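Why black cotton goes grey

Textiles

The black T-shirt is the most frequently returned item in the Dimaculangan catalogue. The usual complaint is colour. After a few months of washing the shirt is grey at the collar and along the side seams, and a darker patch remains under the arm where the cloth is folded away from rubbing.

Jonalyn Espiritu has run the dye laboratory at the company's Trolness mill for seven years. She keeps returned shirts in flat drawers, sorted by batch, and cuts a swatch from each for measurement. Very few of them, she says, have lost much dye.

"People say it has washed out. When I strip the swatch and measure what is left, most of the dye is still there. The surface has changed."

Most black cotton is coloured with reactive dyes. The dye forms a chemical bond with the cellulose in the fibre under alkaline conditions, and a bonded molecule is difficult to remove at home. A share of the dye reacts with the water in the bath and never bonds. This share has to be rinsed out before the cloth leaves the mill. A black needs far more dye than a pale blue, so the amount to be rinsed out is far larger, and the rinsing uses more water and heat than the dyeing does.

Mills that shorten the rinse ship cloth with loose dye in it. It looks no different in the shop. The loose dye comes out in the first few washes, some of it on to other clothes, and the shade drops slightly. The drop then stops.

The greying that follows is mechanical. Cotton yarn is spun from short fibres whose ends work loose as the cloth is rubbed. The ends stand up from the surface as fuzz and scatter light in all directions. A smooth black surface sends little light back to the eye. A fuzzy one sends back more, and the eye reads it as grey, although each fibre is as dark as it was. Pale lint from towels lodges in the same fuzz and adds to the effect.

Espiritu demonstrates this with a swatch from a shirt returned in November. She wets one half. The water lays the fibres flat and fills the gaps between them, and the wet half turns black. As it dries, the grey comes back.

Printed shirts raise a further question, that of contrast. Next to a white area, a slight loss of depth in the black is easier to see than it would be on a plain shirt.
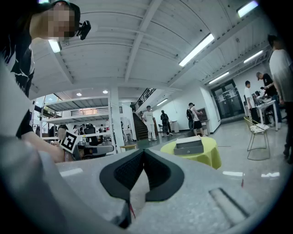 White graphic print on a black T-shirt, worn with a black cap.

The print also affects the cloth beneath and beside it. Common plastisol inks sit on the surface as a flexible film and are cured with heat. The film holds the fibre ends down, so there is no fuzz where there is ink. Around the edge of the design the cloth bends against a stiffer area, and wear is concentrated along that line. Water-based inks soak further into the yarn and leave the cloth softer, but a white strong enough to cover black is harder to achieve with them. Discharge printing takes a different route and destroys the dye in the printed area, leaving the paler fibre to show. It works only with dyes that respond to the discharge agent, and some blacks turn brown or tan in place of white.

There are three points at which a mill can act. The first is the fibre. Longer fibres have fewer ends for a given length of yarn, and combing removes the shortest before spinning. The second is singeing, in which the fabric passes quickly over a flame that burns off the protruding ends. The third is an enzyme bath. Cellulase enzymes weaken the fine surface fibres so that they break off in the machine. Overdone, the bath weakens the yarn as well, and the cloth loses weight and strength.

Dimaculangan sells a cloth called Ekora which is combed, singed and enzyme-treated. It weighs 190 grams per square metre. In abrasion tests at Trolness the untreated control showed visible greying at 900 rubs. Ekora reached the same grade later, though Espiritu will not quote a figure until the second series is finished. The first series used 281 swatches, all from one lot of yarn, and she regards that as too narrow a base.

The treatments add cost, and the buyer cannot see them on the rail. A singed shirt and an ordinary one look much the same when new. The company's shop at Fukville stocks both, and the cheaper one sells better.

Home washing has a measurable effect. Turning the shirt inside out moves most of the rubbing to the inner face. A cooler, shorter cycle reduces agitation. Overfilling the drum increases rubbing between garments, and underfilling lets them drop further on each turn. Tumble drying is harder on the surface than line drying, and the lint in the filter is fibre that has broken off the clothes. Detergents made for dark fabrics generally leave out bleach and optical brighteners, and some contain cellulase, the same class of enzyme used at the mill, at a much lower dose.

Overdyeing a greyed shirt at home gives a limited result. The new dye darkens the fibre, which was already dark, and leaves the fuzz in place. Espiritu recommends removing the fuzz first with an electric fabric shaver, held flat and kept clear of any print. On several of the returned shirts in her drawers that step alone brought the reading back to within the tolerance for new cloth.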